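Stop Buying Hands on the Spec Sheet

Fri 9 February

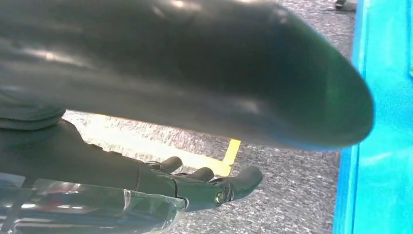 The wrist camera's view of the three-fingered hand, down by the carpet.

I've spent a good part of this winter swapping hands on and off the same arm, and I've come around to an opinion that is going to annoy the people who sell them: grip force is the least interesting number on the page. I used to sort by it! I had a spreadsheet and everything.

We had three hands to compare. The Zosley is a plain two-finger pinch, the Dritura is a suction cup with a pump that sounds like a tired refrigerator, and the Lernel has three jointed fingers and costs more than my car did. Each one got 108 tries at the same set of stuff, and yes, I sat through all of them, with a lot of coffee.

The Zosley won on the score sheet. It won on boxes, it won on bottles, it even won on the tape roll, which I'd have bet money against. If you have boxes to move, buy the boring one and go home early.

But I'd still pick the Lernel for the kind of work I care about, which is messy stuff on a floor. When a pinch gripper comes in a little off, you get nothing, or you get a corner and a nice loud drop. With three fingers there's some slop you can live with. You can reach under the curve of something big and smooth and have a few places to touch it. That matters to me way more than a strong squeeze in exactly the right spot.

My other gripe is cameras. People will argue about fingers all day and then bolt the camera wherever there happens to be a hole. Put it at the wrist and a big object can fill most of your view before you've touched it. I love the wrist view for those last few inches, I really do, but I wouldn't want to drive the whole approach with it. Give me a second camera up high on a pole, even a cheap one.

And the controller! We ran the Gunawan box for everything, and switching hands meant 8 menu screens and a restart. Every single swap. I'd trade a chunk of grip force for one button that says "new hand, same arm, carry on." Setup time never gets a line in the brochure, and it ate more of my afternoons than every dropped bottle put together.

So borrow before you buy, if they'll let you. Bring your own awkward objects, put them on your own floor, and let the least patient person on your team do the swapping. We're doing another round in June with softer fingertips, and I've already told everyone I'm not touching the spreadsheet.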